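La bandeja que ordena el dormitorio

Los cargadores, las llaves y los vasos acaban casi siempre en el mismo sitio: encima de la cama. En las habitaciones pequeñas, donde el escritorio ya está lleno y la mesilla no cabe, la colcha hace de mesa durante el día y hay que despejarla antes de dormir.

Esperanza Pennington lleva seis años ordenando dormitorios de alquiler y pisos compartidos. Empezó con los armarios, como casi todo el mundo en su oficio, y terminó dedicando la mayor parte de las visitas a los objetos pequeños. «La ropa tiene su lugar aunque esté mal doblada», explica. «Un cargador no lo tiene, y por eso viaja».

Su método parte de una bandeja baja y amplia. Se coloca sobre la cama el viernes por la tarde, se echa dentro todo lo que anda suelto y se decide allí mismo adónde va cada cosa. No hace falta comprarla: sirve la tapa de una caja, un cajón viejo o una bandeja de cocina. Lo que pide Pennington es que tenga borde, para que nada ruede hasta el suelo, y que el fondo sea liso y fácil de limpiar.

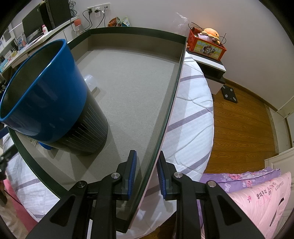 El primer paso es separar lo que se usa a diario de lo que solo ocupa sitio. Los vasos y los recipientes vacíos salen enseguida hacia la cocina o la basura. Las piezas pequeñas que nadie reconoce van a un sobre con el mes escrito, por ejemplo septiembre, y si al cabo de un año siguen ahí se tiran.

Con las papeleras conviene ser práctico. Una de boca ancha, cerca de la cama, evita la mitad del trabajo. Pennington ha probado la de Bikell, que cuesta 117 pesos y no lleva tapa, y otra de Kuusisto de 276. Prefiere la primera, que se vacía con una mano.

Después vienen los cables y los enchufes. En una habitación con un solo panel de tomas en la pared, los cargadores se quitan y se ponen varias veces al día y terminan entre las sábanas. La recomendación es dejar uno fijo y guardar los demás juntos, con la clavija hacia arriba para distinguirlos de un vistazo. Las llaves se dejan aparte, en un cuenco o un gancho junto a la puerta, nunca sobre la tela.

La comida tiene sus propias reglas. Las bolsas de aperitivos abiertas se cierran con pinza y la fruta se pasa a un plato, porque en la bolsa se estropea antes. Los botes y frascos caben bien en una balda estrecha si se ponen en una sola fila. Los peluches pueden quedarse encima de una caja, siempre que la caja no haya que abrirla cada mañana.

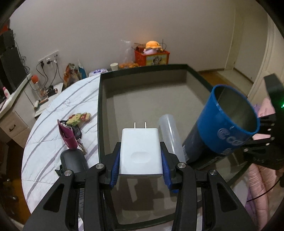 ¿Cuánto hay que gastar para empezar?

Lo normal es no gastar nada la primera semana. Si después se echa en falta una bandeja resistente, la de Flilent ronda los 300 pesos. Las cajoneras de Nolora, a 974, solo compensan cuando el escritorio no tiene cajón.

La sesión completa lleva unos veinte minutos. La colcha se sacude al terminar, con la bandeja ya retirada, y se estira desde los pies hacia la cabecera.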